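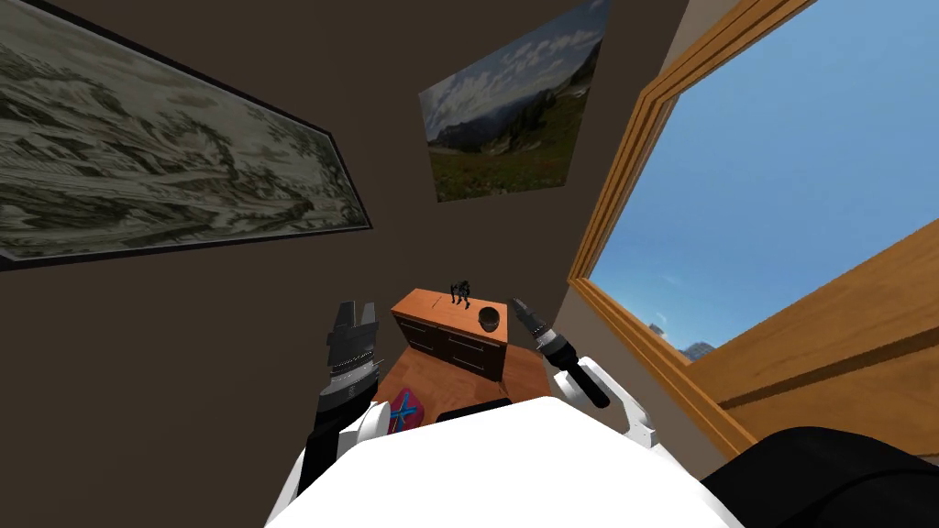 Section 4: Recording demonstrations in the simulator

The Plondel brochure says 1000 demonstrations will teach any tabletop task. Treat that as a sales figure. We got more out of 600 clean ones.

1. Load the dresser room in Soltero and wait until both arms stop moving.
2. Check that both grippers respond before you record.
3. Change what sits on the dresser between batches. A bowl in every episode teaches the bowl and little else.
4. Record one attempt per file. Tag failures and keep them.

Note: Camera tilt is saved with each episode. Don't change it halfway through a batch.
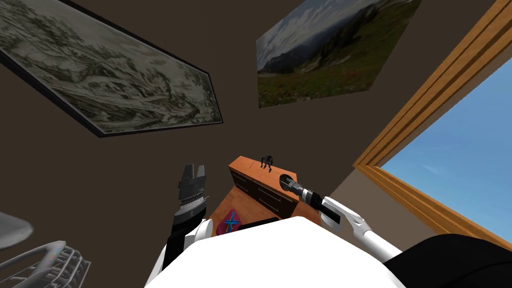
Smadi disagrees with step 4 and wants failed attempts deleted, saying they drag the policy down. We haven't seen numbers for that.

Caution: The Civavbridge export skips untagged files without a warning. Compare file totals before training.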